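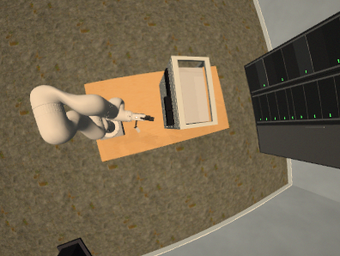
Surely a crash in the simulator can't hurt anybody, came the remark from the back row last Friday, so why are we giving it a whole session and half a worksheet? It's a fair thing to ask, and I promised a proper answer in the notes, so I hope you'll bear with me while I go the long way round.

Lemenwood Robotics Short Course
Session 4: The box that was solid

What we're looking at

The cell is called Eris. It is a model of a small packing station at Ostuvgate, built for the students by Çetinkaya, and most of you will have had it open on your own machine by now. The arm is bolted to the table, the gripper works towards the open box, and the rack stands off to one side. You'll notice how far the arm swings out over the edge of the table when it folds back on itself. Keep hold of that, please, as we come back to it in the last section (and it is on the worksheet!).

The job is a dull one, as the best teaching jobs are. Pick up a part, carry it over the rim of the box, lower it to the floor of the box, let go, come back. We ran it 2,000 times overnight with the parts starting in slightly different places, and in the morning 146 runs had failed. In every one of them the arm had stopped dead above the box with the part still in its fingers, and the log said only "no path found".

What had gone wrong

Every object in a simulator has two shapes. One is the shape you see, and the other is the collision shape, a simpler one that the software uses to work out whether things are touching. Simple shapes are quick to check, and so there is a setting, switched on by default in our model, that wraps each object in the tightest shape with no hollows in it. Think of stretching cling film over a mixing bowl. For a brick this makes no difference at all. For an open box it is a disaster, as the film goes straight across the top and, so far as the arm is concerned, the box is full.

So why did most of the runs pass? This had us scratching our heads for a good while. The part type is chosen at random, and most part types are allowed to be dropped from just above the rim. They fell on to the invisible lid, the check asked only whether the part was within the outline of the box, and the answer was yes. The fragile part has to be lowered all the way down, and the planner would not take the gripper through something it believed to be solid. In other words, the failed runs were the ones telling us the truth, and a great many of the passes were worthless. Do go back and read that again if you skimmed it — it is the thing I most want you to take away from today.

The repair that made it worse

One student group found the box was causing the trouble and turned off collision checking between the arm and the box. Every run passed. I want to be kind about this, having done the very same thing myself more than once, late in the day and wanting my tea. But look at what had been thrown away. The planner was now free to go through the side panel if that made a shorter route, and in a slow replay you could watch the fingers slide through it.

This is my answer to the back row. Paths from Eris are copied across to the real cell at Ostuvgate at the end of the module. A real gripper doesn't slide through a panel. It hits it, and then the panel bends, or the box shifts, or the bolts take the strain, and if the box shifts far enough it goes off the table towards whoever is standing there.

The proper repair

Build the collision shape of the box from separate flat pieces, a floor and the walls, and leave the top open. Check it by turning on the collision view before you run anything. Then change the pass test so that it asks for the height of the part as well as its place.

One more thing about the elbow

The planner knows about the table, the box and the floor. It knows nothing about people. When the arm folds back, its widest bend goes well past the table edge, and a guard drawn round the tabletop alone would leave that bend outside it. Please measure the reach from the whole arm through the whole movement, with the part in the gripper.

For next time

1. Open the collision view and sketch what you find round the box, before and after the repair.
2. Write a pass test that a part resting on an invisible lid would fail. Two or three lines will do.
3. Mark on your plan where the guard should go, and show how you arrived at it.

Bring your log files with you, including the ugly ones. The room is open from 2 if anyone would like help getting the collision view to show up.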